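List Home | Threads | Authors | Search | Log in

[farau-data] Re: letter tasks in the gray bin, what counts as one example
From: Vilja Hakala
To: farau-data list

On Monday, Barış Kırmızıgül wrote:
> We are two sites collecting for the same task set and I think we are
> cutting episodes differently. At Turnholm we start recording when the
> arm leaves its home pose and stop when the last bar is down. Necati
> looked at some of the Dadus files and says they keep going after that,
> sometimes well after. Which is it?
>
> Also, the task sheet says "build the letter from the brown bars" and
> says nothing about the green ones. Our operators push them out of the
> way before starting. Is that allowed, or does it have to be part of
> the episode?
>
> Last thing. How crooked can a letter be before you throw it out?

Hi Barış, hi all,

Taking these in order. Hanna and I went through the February batch together, so most of this is from both of us.

Start and stop. We start at the home pose, same as you. We stop when the operator presses the pedal, and the operators have been told to open the fingers, back off a little, and then press. So yes, our files run longer. I would like to keep it that way. The older policy had a habit of closing on the last bar again after placing it, and the episodes that ended at the moment of release gave it nothing to copy for what comes next. If your files stop right at release, please don't delete them. Put them in a separate folder and I will mark them so the loader can skip the final steps.

If the tail is longer than it needs to be, that is on our side. A few operators were reading the next prompt before pressing the pedal. Kadir has a script that trims idle time at the end and leaves a fixed stretch of it. He will put it in the shared tools directory once he has checked that it doesn't cut into the slow placements.

Green bars. The sheet is unclear and I will fix it. They are distractors in the letter tasks. They should be in the bin, and where they are is part of the starting state. Tidying them before you press record is fine as long as you don't do it every time. What we don't want is a set where the green bars are always in a neat row at the back, because then the model learns that the front of the bin is brown and never has to look at color. In our batch too many episodes had that layout, and I have asked for more with the green bars spread out among the brown ones.

Moving a green bar with the arm during an episode is also fine if it blocks a placement. Tag it "clear" in the notes field.

For reference, a letter I with the green bars at the back:
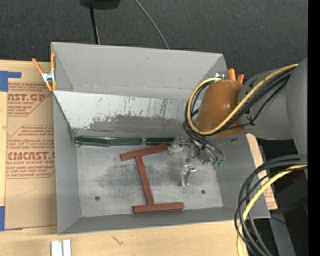
Letter I, brown bars, fixed camera. Accepted.

That also answers your last question, or part of it. The top bar rises to the right and the middle one leans, and we kept it. My rule is whether a person who hasn't seen the prompt would read the letter. If they would, it stays in. The crooked ones are useful as long as they aren't most of the set. Please don't have the operator go back and nudge bars until they are square. We had a stretch of episodes like that and half of each one was nudging, and the policy picked it up right away.

Throw it out if:

- a bar is on top of another bar at the end
- a bar ends up leaning on the sloping panel when it should be flat on the bottom
- the operator built a different letter from the one in the prompt (or fix the prompt, if the letter is clean)
- the arm faulted and was restarted partway through

Keep it if the operator dropped a bar and picked it up again. Those are some of the better examples we have. Tag them "retry".

Counts, for those who asked off list. After Hanna's pass we have 1117 accepted episodes across all the letters. The target for I alone was 600 and we are past it, so please stop collecting I unless it is with scattered green bars. T and L are the short ones. There are 11 episodes I couldn't decide on, and I would like Necati to look at those without seeing my notes first.

One request about the bin. If you take the clamps off to clean it, put it back in the same spot and run the calibration check before the next session. We lost an afternoon to a bin that had shifted a little toward the arm. The episodes looked normal one at a time and only showed up when I plotted the grasp positions together.

Barış, can you send me a handful of your raw files, before any trimming? I want to run them through our loader before we merge anything. The Le Goff drive is fine for that.

Vilja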